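Print this page | E-mail this page

Small arms at the table: house rules

Keep the reach of the arm clear before you switch it on. Measure from the base with the arm straight out and add 4 inches. On the Zivov we set that at 900 mm for people and 600 mm for anything breakable. Use plastic dishes while you are working out a stacking routine, and put a cloth under them so they don't skate when the gripper nudges a rim. 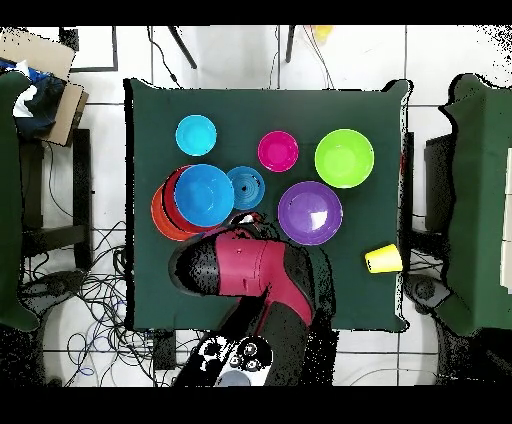

One reader at Zandholm wrote that a distance rule is no good without a speed rule, and that theirs is to run every new routine at the slowest setting until it has finished 86 times without a stop. We ask for fewer, but the slow start is sound.

Tie cables back from where you walk. Keep the stop button within reach of your free hand, and cut the power before you straighten a bowl.

Updated January 2020

Print this page | E-mail this page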